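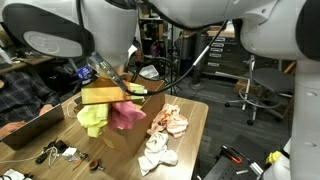
I have folded laundry for most of my grown life, and I've come around to the idea that dust rags should never be folded at all. A plain cardboard box on the table will do, with a pink cloth and a yellow-green one slung over the front edge where you can grab them, and I love how cheerful that looks!

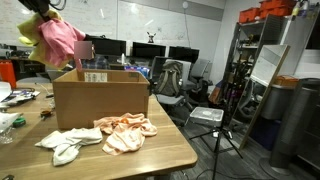 Page last changed: 19 May 2024

My sister-in-law keeps hers in two neat stacks (ironed, bless her), but a peach-orange cloth heaped in soft folds by the box suits me fine.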